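Wanted: people who doubt that blue light glasses do anything
Dikstead Reading and Screen Comfort Study, call for participants
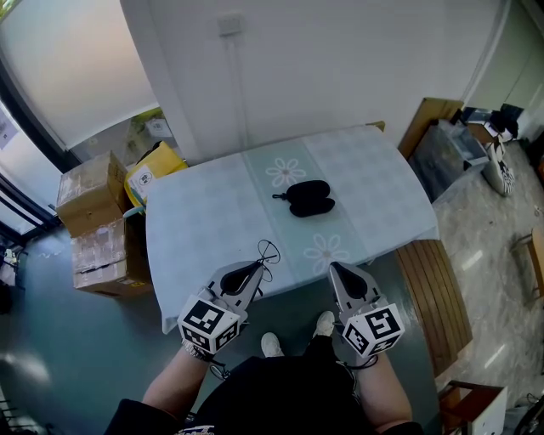 You have seen the ads. A tinted lens will fix your sore eyes, your headaches and your sleep, and all for the price of a decent dinner. We have read a lot of these claims and we are not convinced. We are not convinced the other way either, so we are asking 140 adults to help us check.

Who can join

You need to be 18 or older, live near Dikstead or Prorasville, and spend at least 4 hours a day at a screen. Glasses and contact lens wearers are fine. If you already own a pair of blue light glasses and swear by them, please apply. So far we have heard mostly from people who think the whole thing is a racket, and a study full of grumblers proves very little.

What you would do

You will get two pairs of glasses, one after the other, and wear each for 7 days. One has the coating and one has plain lenses. We won't tell you which is which until the study ends. Each evening you fill in a short form about your eyes and how you slept. It's dull. Please don't sign up if you know you will fill in the whole week on the last night.

What you get

$100, paid after the second form comes back. No free glasses, no "wellness report," no discount codes. No lens maker is paying for any of this. Pramance, which handles our mailing, has no say in the results.

What we can't promise

Relief. If your eyes hurt badly or your sight has changed, see an eye doctor and leave us for later.

To apply, write to Saranya Varghese at the study desk with your age, your town and your usual screen hours. Tarık Eren answers questions about payment. Places close in November or when we are full.

Posted 23 Aug 2018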